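Starcombe Surface Plate Readings, README
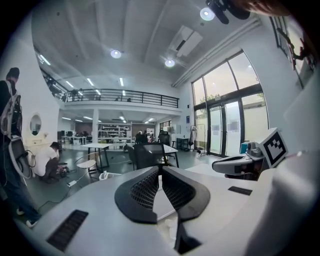
Starcombe is a set of flatness and squareness readings taken on granite surface plates, angle plates and parallels in the Valtdale tool room, and I'm really happy to finally have it in a shape other people can use! It holds 3260 readings from 98 pieces of equipment, nearly all of it the everyday kind you would find in a small machine shop. If you want to try out a plate-mapping routine, compare two ways of fitting a reference plane, or just see what an honest old parallel looks like after years of use, there should be plenty in it for you. Each piece has its own ID, and the ID is the only thing that ties a reading to a plate. We use short text IDs such as SP-014. The ID is simply the first column, and you can sort on it.

What's in the folder

readings.csv has one row per reading, with the piece ID, the station number, the height in micrometers, the air temperature and the instrument used.
pieces.csv has one row per piece, with type, nominal size, material and grade if we know it.
stations.csv gives the X and Y position of every station in millimeters, measured from the front left corner of the piece.
notes.txt is the bench notebook typed up as it was, spelling and all. Please read it! Some of the best stuff is in there, including a long grumble over a parallel with a burr on one end.

How the readings were taken

Every piece was cleaned, left on the bench overnight and then measured on a grid with an electronic level or a lever indicator on a stand. The instrument column says L for level and D for indicator. Level readings have already been converted to heights using the Cordier script, which closes each line and spreads the leftover error evenly along it. The raw level angles are kept in the last column so you can do the conversion your own way. I'd love to hear how your numbers compare.

1270 of the readings are repeats, taken on a different day from the first pass. They carry a 2 in the pass column. Don't average them in without looking, as the room was warmer for part of June and the larger plates show it.

Units and signs

Heights are in micrometers, and positive means above the fitted plane. Temperatures are in Celsius. Empty cells mean the value wasn't written down. A zero is a real zero.

Known problems

SP-031 was measured with one foot of its stand loose. The readings are left in and flagged.
The squareness figures for angle plates come from a single face. We didn't flip the plates, so any error in the reference square is still in there.
69 readings have no temperature.
Piece AP-007 appears in the notebook under two names. Both are the same angle plate.

Getting started

Load pieces.csv first and join on piece_id. The Tinditz plotting sheet in the tools folder opens in any spreadsheet program and will draw a contour map of one plate at a time. Start with SP-014, it has a lovely shallow dish right in the middle where everyone sets their height gage.

Changes

October 9, 2024: station positions for the round plates corrected, pass column added, notes.txt extended to the end of the second notebook.

Still to do: V-blocks, sine bars and the big plate by the door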